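Masking tape

Masking tape is a pressure-sensitive tape with a thin, easily torn backing, usually crepe paper, and an adhesive made to release without leaving residue. It is used mainly in painting, layout marking and light bundling.

Composition

The backing is saturated with latex to limit fibre tear. Rubber adhesives grip quickly but harden with age; acrylic adhesives tolerate sunlight better and are common in blue-coloured grades.

Removal

Tape is drawn back slowly at a low angle. Residue on varnish can be softened with mineral turpentine — solvents such as acetone may dull the finish. In a trial at Clarley, 484 of 831 painted panels were stripped clean after 5 days in full sun.

Layout marking

Strips are laid on floors and benches to divide an area into cells. Edges cut with a knife are neater than torn ones.

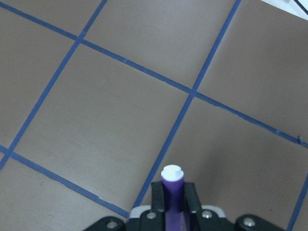
See also

Duct tape
Painter's caulk
Washi tape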